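Anyone else getting dish robots at work?

skelby_kitchenhand
Our staff kitchen got one in March and I've been put on as its minder. I was the dish person before that, nine years, mostly evenings. Now I scrape, it moves plates between the rack and the dishwasher, and I step in when it sulks. My back is so much better (no more bending to the bottom rack 400 times a shift!) but I miss having my own rhythm.

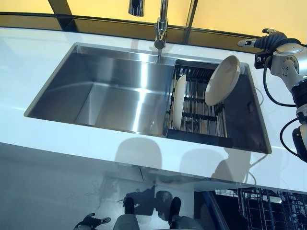
What gets me is the pace. I used to belt through the lunch rush and then have 15 minutes for a cuppa with the cooks. The arm goes at one speed all day, so the quiet bit never really comes.

efthymia_r
Same at our place, and they cut the second evening shift a month later. Watch your roster.

skelby_kitchenhand
No cuts here so far. Consuelo, our manager, put it in writing and I got a pay bump for the minding.

LahcenF
Sorry but I'd take it tomorrow. Dermatitis up to the elbows from years of sinks. Let the thing have the plates.

efthymia_r
Fair enough about your hands, Lahcen, but gloves cost less than somebody's hours.

LahcenF
I wore gloves. Didn't help.

ximena2889
Who do you call when it stops? Ours is on a Vidal contract and we end up washing by hand till they ring back.

skelby_kitchenhand
Me, mostly! After that it's a phone number on the fridge. Ask for training on paid time, I had to push for mine.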